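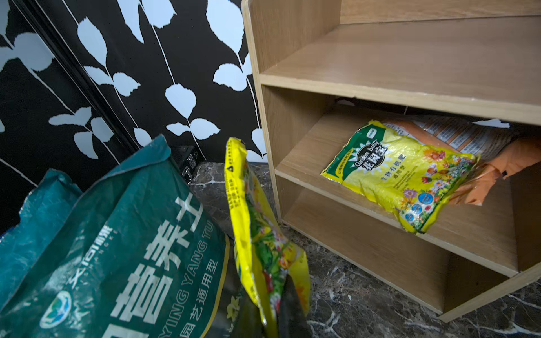
A sack of potting soil beside a yellow bag with a flower print.

A metal detectorist has found 334 silver pennies in a field near Skullergate, the Plerkudell museum announced on December 15, 2022. The coins lay in 2 groups, up to 90 cm deep.

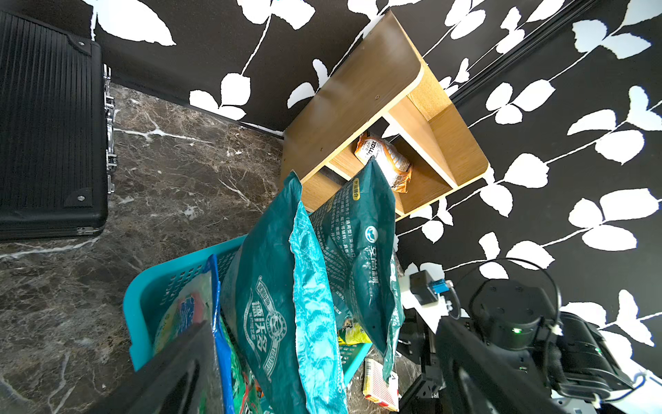 What happens next

Abimbola Obi of the museum will clean and weigh the pennies – a slow work, she told us. 3 of them are cut halves, and their mint is not yet known.
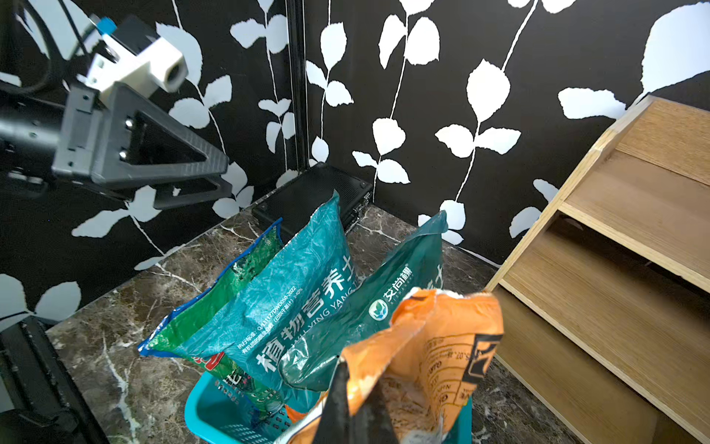

Plastic bags, with an orange one in front.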